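15/05/2019

I have spent the last stretch of evenings on the hand-held side of the demonstration problem, and these are notes mostly for myself. The setup I use is the Minhas grip: a two-jaw tool you hold and operate directly, with a wrist camera looking down between the pads. No arm is attached while you record. You pick things up with it, put them down somewhere else, and the policy is trained on the video and the jaw opening.

Before this I did everything by remote control, with a leader arm on one side of the desk and a follower on the other. Teleoperation has one large advantage, which is that every demonstration is feasible by definition. If the follower could not reach, the demonstration did not happen. The hand-held tool gives that up. My wrist will go to poses that the arm at the end of the pipeline cannot reach, and nothing stops me while I am recording. What I get in return is speed. With the leader arm I managed 4 usable episodes in a sitting before my shoulder complained. By hand the limit is patience.

The task is sorting clutter on a soft surface: take one item out of a pile, move it to clear sheet, release, return. I chose a bed because tables are too kind. On a table the height of the surface is known and constant, and a policy can learn to close at that height without learning anything about the object. A mattress gives when you press on it, so the height has to be inferred from the view each time.

I also stopped choosing the items carefully. My first set was blocks and cups, and Amirhossein Ebrahimi, who reads my logs and is usually right, pointed out that everything in it could be grasped across the middle from directly above. The current pile has a fair share of things that cannot.
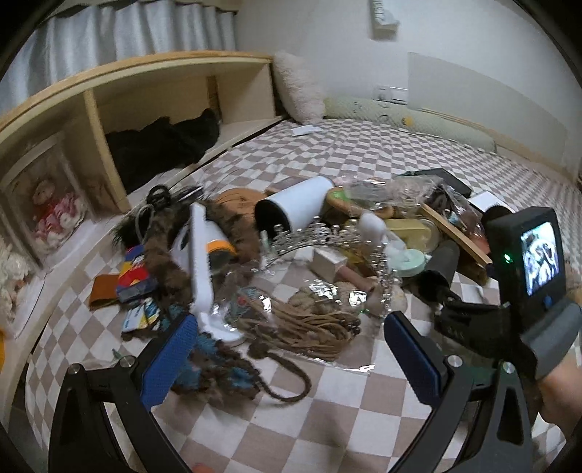

*Wrist view over the pile, jaws open, before a pick.*

The tiara is the item I learned the most from. It is thin, curved and open in the middle, with points along the top, and the rhinestones throw highlights that move as the camera moves. Approaching the center of its outline means closing on whatever is lying inside the curve. The good grasp is on the band, with the jaws turned to cross it, and the correct rotation changes along the arc. I now pick one section and stay with it for a whole session.

Clear plastic is the second problem. The bag with the light brown cords in it has glints all over the film and very little visible outline, and the cords inside are far easier to see than the bag that has to be gripped. I go in low and take a fold of film with a bit of the contents. Taking film alone works by hand, but I can feel it slipping and correct for that, and the policy has no such signal. Anything I do by feel is a poor demonstration, however tidy the result.

The long fluffy piece is third. It loops around other items, so lifting it disturbs its neighbors. For now I record it as a separate task and remove it first.

Some settings and habits, in no order:

- Jaws fully open at the start and end of every episode. Partial openings at the start confused the segmentation script.
- Pause for 2 seconds above the target before descending. I dislike this, but it makes the episodes much easier to align.
- Keep the pads in view. If they drift toward the border, the camera mount has moved and the session is discarded.
- One item per episode. I tried chains of 6 and the later picks were sloppy.
- Glance at the screen between episodes, never during. Looking at it changes how I move.

The conversion step is still Olell, unmodified apart from a reachability filter that I added in March. The filter replays the wrist path against the arm model and drops any episode that leaves the workspace. Out of 660 episodes it kept a smaller share than I had hoped, and most rejections came from one habit: I roll my wrist outward when reaching for the far side of a pile. I now walk to the other side of the bed instead.

Zeeshan Ansari has the arm at Drototcombe and will run the next checkpoint there. His surface is firmer than mine, so I expect early closures on the flat items and fewer problems with the tall ones. The Herkgate mount he uses also puts the camera slightly higher than on my tool, and I have not decided whether to crop for that or record a fresh batch with a spacer. Cropping is less work, so I will try it first.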